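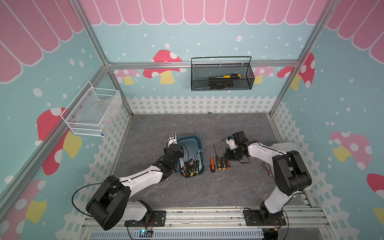

Renting a Countertop from Tidgate: Your Questions

Filed under: Help > Kitchens > Before You Book

Search this site Go

What do I get for my money?
A stretch of counter, a sink, a shelf with your name on it and a key. Bookings run in blocks of 5 hours. The deposit is $100, and you'll see it again if we see the key again.

Can I bring a helper?
Yes, up to 5 people per booking. Past that, you are throwing a party, and Orvokki Heinonen will come downstairs to ask why she wasn't invited.

Is the oven accurate?
It has opinions. Set it 40 degrees lower than your recipe says for anything with sugar in it, and bring your own thermometer.

May I leave things in the fridge overnight?
If they're labeled. Unlabeled food goes out on Sunday. We have heard the speech about the heirloom sourdough starter, and we were moved, and it went out on Sunday.

How do I cancel?
Email Ilari Honkanen before noon the day before. Texting him a sad face at 6 a.m. doesn't count as notice.

Do you supply pans?
Sheet pans and stockpots, yes. The good cake tins belong to Nelli Keskinen, who bakes here most mornings. Ask her nicely and early.

Can I fry fish?
Evenings only, fan on high.

Contact | Parking | House Rules | Back to top
© Tidgate Shared Kitchens. All rights reserved.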